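Stories > Work > Kitchens

Teaching the robot to put the cups away

Tuesday, October 1, 2019

I got to the Romon plant kitchen a little before the lunch rush, which was a mistake, because the woman I'd come to talk to was up to her elbows in soup bowls and waved me off to a stool by the door. So I sat and watched. Romon feeds the people at a couple of office parks plus a hospital, and all the dirty dishes come back to one long hot room in the basement. She's worked in that room for 14 years. She asked me to leave her name out of this ("my sister reads everything") and I said sure.

When the bowls were done she got us both a coffee and started talking before I'd found my pen.

"So you want to know about the robot," she said. "Everybody wants to know about the robot. I haven't even got a robot yet! I've got a table."

The table is at Jovbridge, the company Romon hired to automate the end of the line, where clean dishes get unloaded and put into baskets. The washing part has been a machine forever. It's a big old Dreßler that she talks about the way people talk about a bad dog they love. But somebody still has to stand at the end of the belt and sort, and a full cart of mugs is 144. She knows that number because she used to fill the carts by herself.

"You do five, six carts and your wrists let you know," she said. "I'm not going to tell you I loved it. I liked the people. I liked the radio."

Since June she's been spending two days a week over at Jovbridge, where she picks up cups all day with a pair of grippers, one in each hand. You hold them like big clumsy tongs and do the job, and what you do gets recorded, and later on the robot is supposed to learn from it. Romon sent four people from the dish room and she was the oldest. She was also the only one who said yes right away, and I asked her why.

"They asked on a Friday," she said. "I'd say yes to anything on a Friday."

Then she got more serious. She told me she'd figured it was coming whether she went or not, and she wanted to see it with her own eyes. And if it was going to be taught by someone, she'd just as soon it was someone who'd chipped a few thousand cups and knew how that happens.

I asked what the first day was like and she laughed so hard she had to put her coffee down.

"Terrible! I couldn't pick up a mug! All those years, and I'm standing there like a baby with a spoon. You can't feel anything, see. With your fingers you know right away if it's slipping. With those things you have to look, and you have to go slow, and I am not a slow person."

The room over there is dark and quiet, she said, with carpet, which she still can't get over. Cables everywhere. There's gray tape on the near edge of the table and she spent her first morning wondering if she was allowed to touch it.
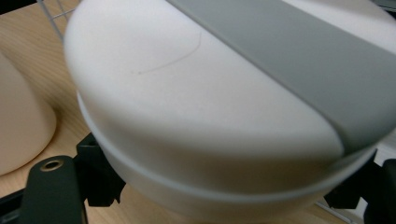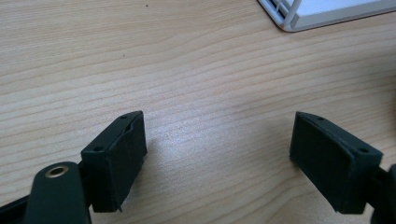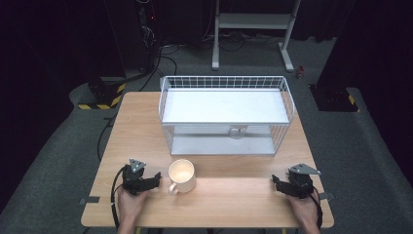
Grippers at the practice table. The mug and the wire basket are in the last one.

What surprised me was how much she had to say about the mugs. I'd figured a cup is a cup. Not to her! She'll tell you to check where the handle is before you do anything else, and that you want to come in on the body and leave the handle alone, and that a heavy mug will roll on you if you grab too low. She'd never said any of this out loud before. In the dish room you learn it by standing next to someone.

"The young guys at Jovbridge kept asking me, why did you stop there? Why did you turn it? And I'd say, I didn't turn it. And they'd play it back and I turned it. Every time. I had no idea I did that."

She said that part was kind of nice. She also said it was kind of creepy, and that both were true on the same afternoon.

The recordings go into a program called Nostix, which keeps a running total on a screen by the door. The last time she looked, her own number was 2939. I asked if that felt like a lot, and she shrugged and said it felt like one day at the belt with a lot of sitting down in between. If you drop one, or bump the basket, you press a button and say so and start over. At first she hated pressing the button. Now she says it doesn't bother her, except when one of the other three is watching.

We got around to the jobs part, which I'd been putting off. She hadn't.

"Ask me," she said. "I know you're going to."

So I asked if she thought she was teaching a machine to replace her. She took a while with it. Romon has told them in writing that there won't be any layoffs in the dish room through next year, and that people will get moved to prep or to the carts as the unloading changes over. She believes the first half. The second half she wants to see. Prep starts at five in the morning and two of her coworkers have little kids — you can't just slide people around like trays, is how she put it.

She's also not sure what happens to the talking. There are usually three of them at the end of the belt, and that's where everything gets said, who's sick, whose car died, who's not speaking to the shift lead this week. If it's one person minding a robot, she doesn't know who that person talks to.

"I said that in a meeting and they wrote it down," she said. "So it's written down."

On the other hand (she kept going back and forth, and I don't blame her), her wrists are better. On her Jovbridge days she goes home and cooks, which she'd stopped doing on weeknights. She gets paid a bit more for those days too, and she had to ask for that. The first offer was the same rate. She told them that a person who trains new hires at Romon gets extra, and what was this if it wasn't training a new hire? They came back with yes in a week.

I asked what she'd tell somebody whose boss is about to do the same thing.

"Go," she said. "Go see it, and ask what the pay is before you pick up the first cup. And bring a sweater. They keep it like a refrigerator in there."

She doesn't have a date for when the real arm shows up in the basement. Jovbridge told her they want it to handle mugs first, then the bowls. She thinks the bowls are going to be a headache, they stick together when they're hot and you have to sort of twist and breathe on them. I asked her to show me, and she did, with two from the clean stack, and I honest to goodness could not see what she did with her thumb. She did it again slower and I still missed it.

By then the second belt had started up and someone was yelling for her about a jammed rack. She took my cup with her on the way out.

Contact us | © 2019 All rights reserved | Back to top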